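Trekholm Creek Climate Group, minutes, 2022-04-25

Taken by me, Rochelle, so blame me for the spelling. We got going late while the urn boiled, and I was still writing the heading when Jeptoo Waweru opened the meeting. Apologies came in from the Willems household. Last meeting's minutes were accepted with one fix (I'd put the rain gauge on the wrong side of the creek, sorry!).

Flood mapping workshop. Jeptoo went along to the regional one at Fitach and came back full of it. They spent most of the time on how small towns can read their own flood maps, and she reckons we could run a cut-down version at the hall in August. I said I'd love that, and I'd do the flyer. Agreed. Jeptoo to ask Fitach if we can borrow the slides.

Money. We have $759 in the account. Two quotes for the new creek gauge, and both are over that, so we're holding off until we hear back on the Fondent grant. I grumbled a bit. The old gauge sticks whenever there's silt in it, and that's every time we need it.

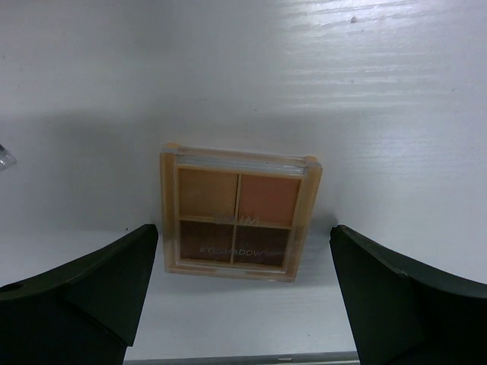
Eyeshadow palette, four shades.

Heat refuge. The library is happy to stay open late on very hot days if we can find eight people for a roster. We have four so far, me included. Long chat about whether dogs can come in (I'm for it, Jeptoo isn't), and we left that one with the librarian.

Tree planting. The bottom paddock is still too boggy to get the ute in. Moved to next meeting.

Actions: Jeptoo, slides and hall booking. Me, flyer and roster, plus chasing Fondent.

Closed early for once, and there was still cake left.

Rochelle Ruiz-Ortega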